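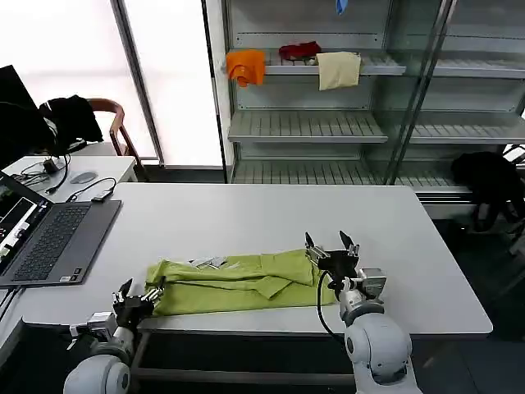 图1 团拢成长条的上衣置于台面,标签位于布料左上边缘附近

印花短袖上衣折叠与归架操作指引

Rurkside 社区衣物整理室
编写:Shu-fen Ho 审核:Rochelle Kerslake
修订日期:02/06/2025

一、适用范围

本指引适用于整理室内所有针织短袖上衣的折叠、登记与上架工作,尤其适用于胸前印有大面积图案的款式。衬衫、外套及带帽上衣另见《Manidel 厚重衣物整理细则》。毛巾及零散布料不需登记,可直接搭放于层架上层。

本次修订主要调整了折叠宽度和印花面的朝向。五月以前印发的版本同时作废,各组如仍存有纸本,请交回办公室统一处理。

二、准备工作

1. 折叠应在平整、浅色的台面上进行。浅色台面便于发现线头、污渍和脱落的印花碎屑。
2. 操作前请以干布擦拭台面,并确认双手洁净、无护手霜残留。
3. 登记用的电脑可放在台面左侧,以不妨碍衣物摊平为准。鼠标、转接头及线缆宜移至旁侧的桌上。
4. 检查衣物标签。洗涤标签与尺码标签应予保留;价签、临时编号签须在折叠前取下。取签时使用小剪刀,不得用力拉扯,以免在针织面料上留下破洞。
5. 衣物应完全干透。袖口与领口罗纹较厚,请用手背逐一确认。

三、摊平

衣物取出后往往成团,领口、下摆和袖子相互缠绕。此时不宜直接折叠,应按下列次序展开:

1. 先找到领口,以领口确定衣物的上下方向。
2. 双手分别持左右肩线,轻提后放下,使衣身自然垂展于台面。
3. 将两袖向外拉直,袖口与肩线大致成一直线。
4. 自领口向下摆方向抚平。遇有印花处,手掌应平放轻推,不得用指甲刮压。
5. 下摆如有卷边,先翻正,再以掌心按压数秒。

深色衣物与浅色衣物应分批处理。荧光色、黄绿色等鲜艳面料初次洗涤后仍可能掉色,请勿与白色衣物叠压。

四、折叠

整理室统一采用矩形折法,成品宽度为16厘米。层架隔层以此宽度排列,宽度不一将影响同层衣物的取放。

1. 将衣物正面朝下平放,领口朝向远离操作者的一端。
2. 以领口外缘为界,将右侧衣身连同袖子折向中央。袖子超出衣身的部分应折回,与侧边平行。
3. 左侧以同样方法折入。两侧边线须上下平行,如呈梯形,应重新展开。
4. 将下摆向上折至衣长的三分之一处,抚平后再折一次。
5. 翻转成品,使印花面朝上。大幅图案经折叠后仅能露出一部分,以露出最易辨认的部分为宜,便于领取者在层架前识别。
6. 检查四角。角部鼓起通常说明袖子未铺平,可伸手入内调整,不必全部拆开。
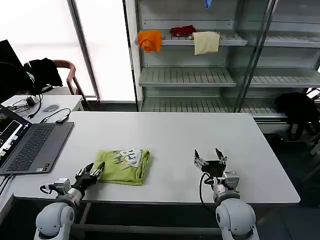

图2 折成矩形的印花上衣,部分图案朝上

五、印花面料的注意事项

厚版胶质印花受压时容易互相粘连,存放时间较长的衣物,应在折叠层之间衬入一张无酸薄纸。水性印花质地较软,一般无须衬纸。两者如难以区分,一律按厚版印花处理。

折线应尽量避开图案中央。若图案幅面过大,无法避开,则每次重新整理时将折线上下略作移动,防止同一位置反复受折而开裂。

需要调整已铺平的衣物时,宜捏住无印花处的布料轻轻提起,再顺势放下。提起的布料不宜过多,以能使周围皱褶松开为度。不得捏住图案边缘拖动整件衣物,印花与底布的伸缩程度不同,拖动会使边缘翘起。 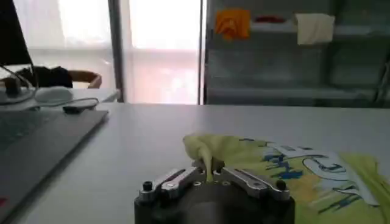
调整完毕后,应再次由中央向两侧抚平,并查看原提起处有无残留尖褶。轻微皱褶可用手掌按压消除;较深的褶痕须翻至反面,垫布后低温熨烫,熨斗不得直接接触印花。

六、登记与上架

1. 每件成品均须在 Shih 登记表中录入编号、颜色、尺码及印花种类。编号连续使用,不得跳号或重复。
2. 本批短袖上衣自344号起编。录入后请核对尺码标签,确认无误方可上架。
3. 短袖上衣放置于层架中层,折口朝内,平整的一侧朝外。下层留作待检衣物使用。
4. 叠放时大件在下、小件在上。取用下方衣物时应将上方衣物整叠移开,不得抽取。
5. 关闭玻璃门前,请确认没有布料夹入门缝。

七、常见问题的处理

成品宽度超出规定:多因两侧折入不足。请展开至第三步,以领口外缘重新取界。

成品一侧偏厚:两袖集中于同侧所致。左右袖应各自折回,避免在中央重叠。

发现污渍或破损:停止折叠,将衣物放入 Ereck 待修袋,并在登记表备注栏写明位置。未经检查的衣物不得上架。

对本指引内容有疑问者,请致电办公室分机638。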